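Parkevville Hall: kitchen and servery check
Checked by Reshma Matlala, 3rd February

Mark each line Yes, No or N/A. Write a comment for every No.

Entrance and corridor
Fire door closes fully by itself: No. Catches on the new mat. Mat moved, door to be looked at again.
Corridor clear of chairs and boxes: Yes
Emergency light works on test button: Yes
Wet floor sign on its hook: Yes

Fridge and freezer
Temperature sheet filled in: No. Two gaps on the sheet. Reminder pinned to the door.
Door seals clean and not split: Yes. Slight wear at the hinge side of the fridge, same as in September.
Raw food on the bottom shelf: N/A, none kept at present.
Opened jars dated: No. Mustard and one pickle thrown out.

Cooker and hot water
Gas tap labelled and easy to reach: Yes
Extractor filter free of grease: No. Needs a soak. Akbari have quoted 77 pounds for a spare so that one can be in use while the other is cleaned.
Urn lid fits and lead undamaged: Yes
Hot tap warning sign in place: Yes. Corner peeling.

Electrical items
Test labels in date: Yes, except the small Hikitz kettle, which has no label. Taken out of use and put in the locked cupboard.
No extension leads across walkways: Yes
Toaster crumb tray emptied: No. Full. Emptied during the check. Please unplug the toaster and let it cool before pulling the tray out.

Dry stores and bread
Food off the floor: Yes
Flour and sugar in lidded tubs: Yes. The flour tub is the 475 one from Prurard and the lid is stiff, but it does close.
Bread in date and bag closed: Yes. Check both sides and the crusts for mould before serving. If one slice has it, the whole loaf goes in the bin.

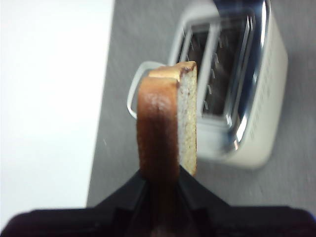 Page last changed: 3 days after the check, to add the kettle

First aid and fire
Blue plasters in the box: Yes. New pack of 100 opened.
Burns dressing in date: Yes
Fire blanket on the wall by the cooker: Yes
Extinguisher pin and seal in place: Yes

Still to do: fire door, extractor filter, kettle test.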